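The Packing Job Did Not Disappear, It Moved

Most of the argument over automation at the Gilley packing site has been about headcount. Headcount is easy to measure, and in this case it has barely changed. The mixed-candy line had 14 people per shift before the Rinero arms went in last November, and it has 14 now. Management cites this figure as proof that the change was harmless. I think it measures the wrong thing.

Before the arms, a packer took bags from a tray and placed them in assortment boxes by hand. The work was repetitive and hard on the wrists. It also had slack in it. A packer could run ahead for a few minutes, then ease off, talk to the next station, or swap positions without asking. Pace was set by the box count at the end of the hour, and how the hour was spent was left to the person.

There are now four arms on the line, each with a two-finger gripper and a small camera at the wrist. The arm handles the ordinary pick. The packer handles whatever the arm declines. In practice this means clearing double picks, turning bags the software cannot classify, and confirming grasps on a touch screen when the confidence score falls below the threshold.
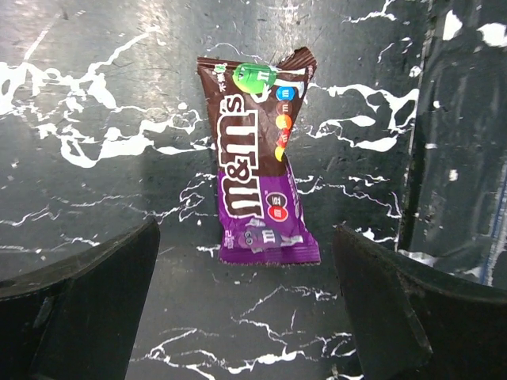
Small candy bags are a poor fit for rigid fingers. The wrapper is flexible, the contents shift, and a crimped seal gives the gripper very little to hold. Glossy film reflects the overhead lights, and a glossy work surface adds reflections of its own. A person deals with all of this without noticing. The arm needs a tuned grip force, a tuned approach angle, and a fresh set of reference views whenever a supplier changes its packaging. Each of those adjustments takes labor, and on our line the labor comes from the packers.

That labor is not in the job description. The wage grade still reads "hand packing, light." A packer who spends half a shift labeling failed grasps is doing data work under a packing grade. The Ovton software used for the labeling records every confirmation with a time stamp and a badge number, so the company knows exactly how much of it is done. It has not used that record to review the grade.

The second change is in attention. The arms request help at irregular intervals. During one shift I logged 52 requests at my own station, and the longest gap between two of them was 11 minutes. Nothing physically difficult happened in that gap. It was also not rest, as the next request could come at any second and the response time is scored.

I do not want the arms removed. Wrist complaints are down at my station and I expect that to hold. What I want is narrower. The grade should be rewritten to cover the labeling and recovery work. Response time should come off the individual score — it can stay as a line metric, where it is useful for maintenance. Packers should be in the room when thresholds are set, as they are the ones who absorb the result when a threshold is wrong.

The Sin warehouse is due to get the same equipment next. Its packers should ask to see the request logs from Gilley before they agree to a grade.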